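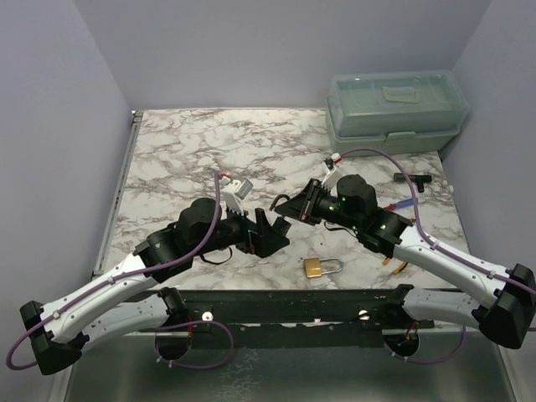 *The two-arm cell at Trorberg, with hand tools and a padlock on the work surface.*

## Open afternoon at the Trorberg cell

The Brerkcombe automation group spent an afternoon in July at Trorberg, where the Shakya team keeps its bimanual test cell. The visit ran from 1 p.m. to 5 p.m. and was limited to 10 people per session so that everyone could stand close enough to see the grippers.

Both arms work over one tabletop inside a paneled enclosure, and each carries a small camera bracket above the wrist. A purple cable is clipped along the outside of the forearm. Several visitors asked about snagging. The operators leave a generous loop past the elbow and check the clips at the start of each shift. Internal routing was considered and dropped on account of the time it takes to swap a damaged cable.

The demonstration covered handovers between the two grippers and sorting of hand tools into a toolbox. Short parts are the hard case, as the second gripper has very little free surface to close on. Approach speed is cut to 70 percent for the last part of the move.

Logging is done in Evolora, which stores joint positions, gripper current and both wrist views for every attempt. The log held 1,267 attempts on the day of our visit. Failed grasps are kept and tagged by cause. The most common tag is a part that rotates in the fingers before the second gripper closes.

Questions at the end were mostly on finger wear and recalibration. Fingers are replaced as a pair. Wrist cameras are recalibrated after any contact hard enough to stop the arm, and the procedure takes 5 minutes per side.

The Shakya team will share its tagging scheme with members on request. Send requests to the newsletter address with "Trorberg" in the subject line.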